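Last updated: 2021-02-22
By the Grekwood product office

Grekwood Adds Foam Letter Sorting Set to Its Tabletop Learning Range

Grekwood has extended its tabletop learning range with a foam letter sorting set for preschool and early elementary use. The set, sold under the name Vindamance, consists of loose foam capitals, a number of round plates and a printed activity guide. It is available to schools and childcare centers now. Retail sale through Chong stores begins in September.

The set is intended for short sorting tasks carried out on an ordinary table. Letters are placed in a loose group in the center of the work surface and the plates are set out near them. The task is then to move each letter to a plate according to a rule given at the start. The rule may concern color, the shape of the letter, or its place in a word. The guide contains 50 activities, graded by the number of letters and plates in play.

The letters are cut from closed-cell foam and colored through the full thickness, so that a worn edge keeps the color of the face. Each piece is small enough to be picked up between two fingers and thick enough to be gripped by the sides when lying flat. The foam returns to shape after normal handling. Pieces may be washed in warm water with mild soap and should be laid flat to dry. They should not be placed in a dishwasher or left on a heater.

Letters are supplied in capitals only. Earlier Grekwood sets mixed capitals and lowercase in one box, and teachers reported that a large part of each session went to separating the two before any activity could start. A lowercase set is in preparation and will be packed separately.
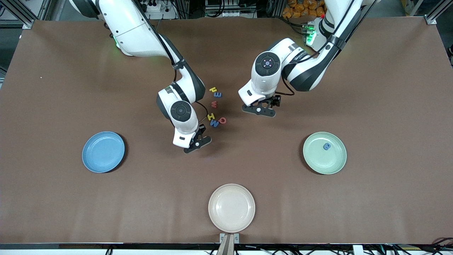 Orientation is a known source of difficulty in work of this type. An M that has been turned over can be read as a W, and the letter H looks the same either way up. Vindamance letters have no printed baseline or dot to mark the correct direction. The matter was reviewed during development, and the plain form was kept so that the pieces can also be used for matching and rotation exercises. The guide lists the affected letters on its second page and suggests leaving them out of the first sessions.

The plates are round, with a low rim. The rim keeps letters in place when a plate is moved and is low enough for a piece to be slid out over it. Plates stack for storage. Replacement plates can be ordered singly under part number 232.

Grekwood recommends a matte mat in one plain color under the set. A glossy tabletop reflects overhead light and makes the outlines of the letters harder to read, and a patterned cloth has the same effect. A mat also stops the plates from sliding on a hard surface. Mats are not included in the box – most centers already have a suitable one – but can be ordered from the Grekwood parts list.

The design was tested before release at Pistgate, the company's trial center. Trials covered 401 sorting sessions and were used to settle the thickness of the letters and the height of the plate rim. The first version of the rim was higher and was dropped when letters lying against it proved hard to lift out. The order of activities in the guide was also changed after the trials, with color sorting moved ahead of letter naming.

The first production run is over 4,000 sets. Orders from schools and childcare centers will be filled in the order received. Centers that hold an earlier mixed set may continue to use its plates with the new letters, as the plate diameter is unchanged. The earlier letters are slightly thinner and should be stored apart from the new ones.

The set is not suitable for children under three years of age. Letters should be checked before each use, and any piece that is torn or has been bitten should be thrown away. Replacement letters are sold in bags of one color.

Order forms, the parts list and a sample page from the guide are available from the Grekwood product office on request. Stores wishing to carry the set from September should contact their usual Chong representative.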